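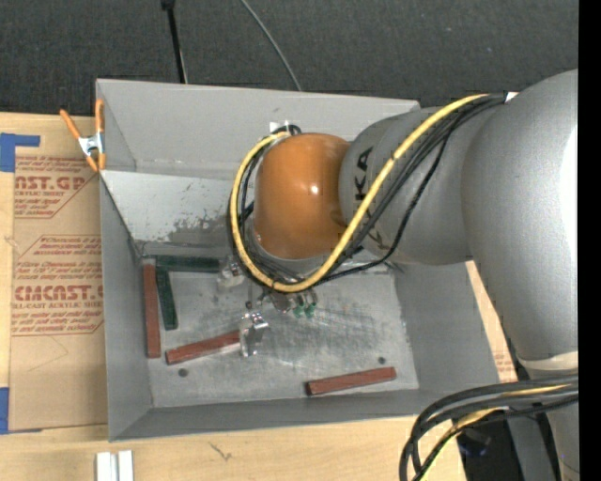
**Which circuit does a ducted air conditioner need?** Durrani units run on a dedicated circuit, sized from the rating plate. Old filters and offcuts go in an open-topped bin, such as a large grey one set on a wooden tabletop, and leave with the installer.

**What does a site visit cost?** $27 in Plurham and Okden – credited against the install.

**Is the switchboard upgrade included?** No. It is quoted separately, from $556.

**Who handles warranty claims?** Farah Rahman, Borham office. Quote the serial number and the install date.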